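Premgate Cough Log

README for the data folder, last touched 14th December

Hi, and thanks for opening the readme before the spreadsheet. I keep a log of coughs, colds and fevers reported by people in and near Premgate, and this folder is the whole thing. It started as a notebook by my kitchen phone and has turned into a table with 3723 rows, so I figured it needed a proper page of notes (I forget my own column names by spring, every single year).

What's in the folder

reports.csv - the main table, one row per report
places.csv - the list of neighborhoods and nearby towns, with the short codes I use
changes.txt - what I fixed and when, mostly typos
old_notebook.csv - the first winter, typed up from paper and kept separate

The old notebook rows are not included in the 3723. I asked looser questions back then and I didn't want them muddying the newer stuff. Use them if you're curious, but please don't add them to the main table and draw a line through it all!
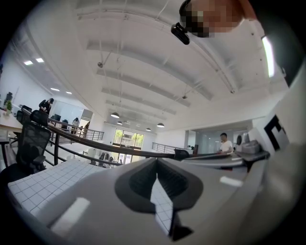
Gray gripper with a notch in the middle, gridded surface behind.

Where the reports come from

People fill in a short form once a week during the cold months. The form goes out through Zirnano, a little survey tool I picked mainly for its big buttons that work fine on an old phone. It asks whether anyone in the household felt sick in the past seven days, what the symptoms were, and whether they stayed home. There's a free text box at the end too. I don't publish that one - folks write all kinds of personal things in there, and it gets deleted once I've read it.

Most reports are from Premgate itself. Lagman joined the next winter and sends in a good steady stream. Closton is in there as well, but it's thin, with 23 households signed up and plenty of weeks when only a few of them answer. I'd be very careful about saying anything about Closton on its own.

The columns

week - counts up from the first week of the season, so week 1 is not the first week of January
place - the short code, look it up in places.csv
household_size - a number, with everything above six lumped together as "7+"
fever - yes, no or blank
cough - yes, no or blank
sore_throat - yes, no or blank
aches - yes, no or blank
stayed_home - yes, no, partly or blank
flu_shot - yes, no, some of us or blank
tested - what kind of home or clinic test they took, if they took one
result - what they say it showed

Blank means they skipped the question. It does not mean no! I made that mistake myself the first time I charted the fever column, and for a lovely half hour I thought our town had beaten the flu.

Things that will trip you up

The same household can show up every week, so rows aren't people and they aren't separate illnesses either. A cough that hangs on for a month gives you four or five rows. There's no household ID in the public file, which I know is annoying, but in a town this size an ID plus a household size plus a place code would point straight at somebody's front door.

Week 11 in the second season is short. The form went out late and a lot of people never saw it. I left it in with whatever came back, so the dip you see there is my fault and has nothing to do with anybody's health.

Nobody checks the symptoms. If someone says fever, I write down fever, thermometer or not. Same goes for test results. And people who feel rotten are probably keener to answer than people who feel fine - or maybe they're flat on the couch and skip it, I go back and forth on that. Either way, please don't turn these rows into a percentage of the town.
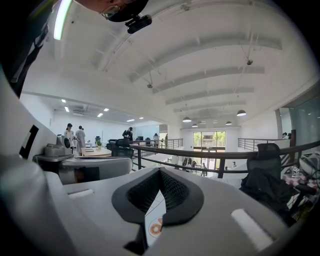
Can I use the log to decide whether I have the flu?
Please don't - it only shows what other households reported, and a doctor, nurse or pharmacist is the one to ask about your own symptoms.

What it's good for

I like it for seeing the shape of a season. When did the coughs start creeping up, when did the fevers follow, did people stay home more than they did the winter before? Teachers have used it for charting lessons, and it's messy enough to be good practice. If you want something small to play with, take 500 rows from the middle of any season and try plotting cough against stayed_home. It opens in any spreadsheet program I've tried.

It isn't good for comparing towns, guessing how well the shot works, or catching an outbreak early. By the time I've cleaned up a week's answers, your neighbors have already told you who's sick.

Cleaning

Not much, to be fair. I take out exact duplicates when they arrive within a few minutes of each other (people double tap), I fix place names that are obviously misspelled, and I drop anything with no place at all. Odd looking answers stay in. If someone ticked "no" for everything and then reported a positive test, that's what you'll find in the row.

Updates

I add new rows at the end of each month from fall through spring. There's usually a bigger tidy up in January, when I go back through the holiday weeks and fix whatever I rushed. Old rows can change a little when that happens, so save your own copy if you're writing something up, and check changes.txt before you write to tell me the totals moved.

Using and sharing

Free for anyone to use, for school, for work or just for nosing around. Please call it the Premgate Cough Log when you mention it, and link to this page so people can read the warnings. If you find a mistake, send me the week, the place code and what looks wrong. I answer everything, though it can take a while when I've got the sniffles myself.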